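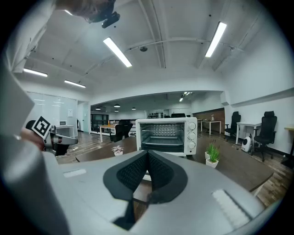 Toaster oven task, who's doing what
Student robotics club board > Build and data > Gallholm room

faserfan44
Posted Monday, January 20, 2020
ok so the task for the showcase is the toaster oven. open door, tray out, tray back in, close door. Two grippers, both hands. I want 300 good demos before we train anything. Right now we have 44. Need people to sign up for slots, sheet is in the usual folder

mesh_pads
300 is a lot for one oven. last term we trained the drawer thing on way less and it was fine

faserfan44
drawer has one handle. this is a door that swings down plus a rack plus a tray. not the same

knobturner
are we doing the knobs or no? three of them stacked on the right side, seems like a waste to skip

mesh_pads
no knobs. please. finger pads meet in a V, you get maybe one edge of a knob and it slips. tried it at home on my own stove, gave up

knobturner
you tried for like 2 minutes

mesh_pads
it was longer than that lol

clenix_refugee
Question about the plants. Do they stay on the table? I vote move them. Spiky one is right beside the oven and my right hand ends up over there every time I back the tray out

faserfan44
plants stay. if the table is bare in every demo it only learns a bare table. you can shift them between runs, just dont take them away

clenix_refugee
Shifting is fine but then write it down somewhere. Half of the first 44 have no notes at all, I went through them Saturday. No idea who did which

mesh_pads
^ agree with this one. also marker check before each run. square tag has to be flat and clean, had a corner peeling on one in September and we lost a whole afternoon

knobturner
who has the spare tags

mesh_pads
drawer under the Domański printer, top one

tray_first
new here, sorry if its been asked. do you pull the rack out with the tray or leave the rack

faserfan44
leave the rack. tray only. if the rack comes with it, stop and redo

tray_first
ok it comes with it a lot for me

clenix_refugee
Lift the front edge a little before you pull. And go slow, everybody goes too fast on the door as well

knobturner
still think 300 is too many. 150 and then test, add more if it's bad

faserfan44
fine, we test at 150. But slots stay up for the full 300 so sign up anyway. I have room 410 booked for the training talk after, bring a laptop

tray_first
put me down for two slots, sheet wont let me edit

faserfan44
fixed teh permissions, try now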